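It was raining sideways when I got home, so I did what I always do with a wet evening and started on a job I'd been putting off since April. The seeds. I had paper bags of them in the kitchen drawer, in the hall closet, in the pocket of my gardening coat, and one that had been riding around in the car all summer. Petro Palamarchuk next door saves his in proper labeled jars and he's been very kind about not mentioning mine.

I make my own mix for the windowsill feeder, and for bread too when there's enough of the nicer stuff. The trick (if you can call it one) is to go through everything slowly, a handful at a time, in something you can see right through. Bits of stalk and husk hide in the bottom of a colored dish. In clear glass you can hold it up and tilt it and there they are, caught out.
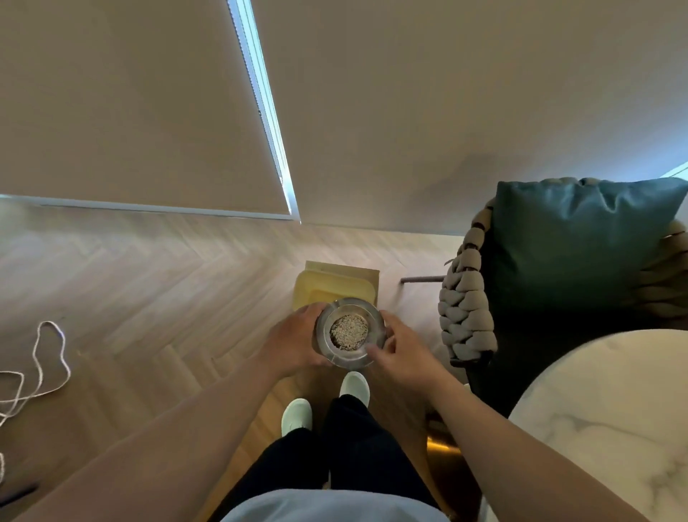 A small batch in the glass bowl, down by the parquet where I do most of my sorting.

I like a low seat for this. The kitchen table is the sensible place, I know, but I sit differently at a table, all shoulders, and after an hour my neck complains. With the bowl over my knees I can go on much longer – I had a radio play on and got through all of it, plus the gardening program after.

Out of 400 grams I kept rather more than I expected. The dusty ones from the car went straight to the compost. The rest I tipped onto a tray to air overnight before they go into jars, and I've written the labels already, which for me is practically showing off. If you try it, don't blow on them to shift the chaff. I did that once over a full dish and was finding seeds under the bookcase for weeks.

Next job is the beans. There are a lot of beans.

3 comments

Damir Lazarević: My mother did hers on a bedsheet in the yard. Same result, more sneezing!

Kravchuk: Do you toast the bread ones first?

Petro Palamarchuk: I have spare jars. Just knock.

Get new posts by email. Enter your address to subscribe.

© 2023 Nerneleo | Contact | Back to top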